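We use cookies to keep the list archive running. [Accept] [Settings]

From: Nataša Ionescu
To: galik-teleop list
Date: 21 March 2020

Ratih Latuheru wrote:
> Do you teach table setting one hand at a time? My demos come out jerky.
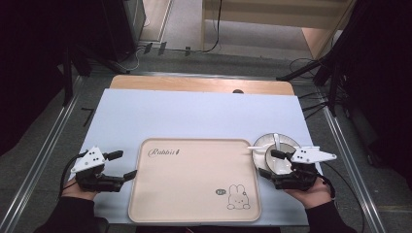 Both hands together, every time! I lost 14 demos before I gave that up. One gripper can wait by the Rabbit tray while the other reaches into the divided plate, and the timing between them gets learned too.

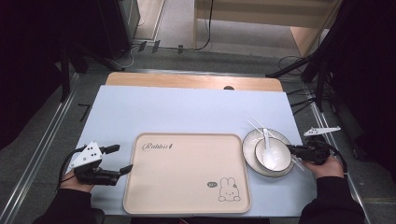
Slow down before you close the fingers, and keep your wrists loose.
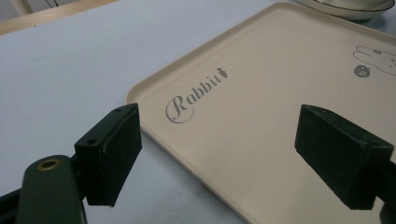

Try 9 more that way and send me the worst one, I'd love to see it!

Nataša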